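# Suture Practice Unit: Project Report

Cosmin Coman and Emiliano Arrieta
Submitted 11/15/18

## Purpose

We wanted to find out how suture spacing affects the way a closed wound edge lies. Our lab manual gives one spacing for all tissue, and we thought thin, wet tissue might need a different one. The project covered simple interrupted stitches only.

## Materials

- Tissue samples, kept in saline until use
- Dark suture thread, one type for the whole project
- Needle holder, forceps and scissors
- Steel ruler and skin marker
- Notebook pages from the Tesach lab binder

## Method

Each sample was laid flat, marked and cut once along its length. The cut was 70 mm long on every sample. We closed 12 samples in all, half with close spacing and half with wide spacing. Cosmin planned the spacing and wrote the notes. Emiliano checked each knot before the thread was trimmed.

Samples were sprayed with saline between stitches. On the first two we forgot, and the surface got tacky and dragged on the thread. Those two were thrown out and done again.

Each closed sample was left for 90 minutes under a damp cloth and then checked for gaps, puckering and torn stitch holes.

## Results

Close spacing left fewer gaps, but it puckered the surface on four of the six samples. Wide spacing lay flatter in the middle of the cut and opened slightly at both ends. Three stitch holes tore, all of them on wide-spaced samples and all near the end of the cut, where the thread had been pulled tightest.

Knot tension made more difference than we had planned for. When a knot was pulled down too far, small folds spread out from it and the next stitch was hard to place evenly. We did not have a way to measure tension, so we can only say what we saw.

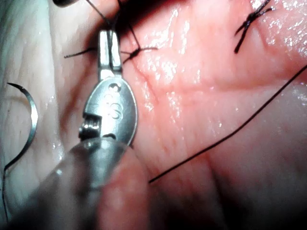
*Figure 1. Instrument jaws against the tissue beside a tied knot. Fine creases show in the surface, and strands of dark thread run up from the jaw tips.*

## Problems

Glare was the main one. Wet tissue reflects the lamp, and it was easy to lose the edge of the cut in the bright spots. Moving the lamp lower helped a little. Loose thread ends also got in the way - we now trim them before starting the next stitch.

## Next Steps

In January we plan to repeat the wide spacing with one extra stitch at each end of the cut. We would also like to borrow a small spring gauge so that tension can be written down with the other measurements.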